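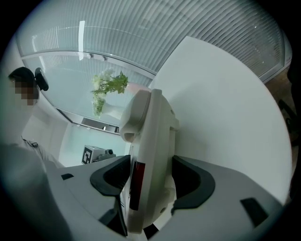
**Gristum equipment programme: progress report to the Llewellyn Fund, July**

Prepared by Iestyn Trevor, for the attention of Hywel Rosser

**Purchasing.** The second order of hand-held grippers has been placed with Clallodik at a unit price of £649, the same as for the first order. Delivery is expected in 6 weeks. On arrival the programme will hold 15 grippers, as set out in the approved plan.

**Use to date.** Recording continues in the furnished rooms at Wutumum. Operators have reported that the black finger pads are the part most likely to need replacing, and we ask that spare pairs be moved from the contingency line to the main equipment line. The total budget is unchanged by this.

**Robot arms.** The purchase of 2 arms remains on hold. One supplier has revised its terms for servicing, and a fresh quotation has been requested - the earlier one has lapsed. We do not wish to commit funds until the yearly cost of upkeep is known.

**Decision requested.** The Fund is asked to approve the transfer for spare pads before the autumn payment is released. A revised spending table will follow once the quotation for the arms has been received.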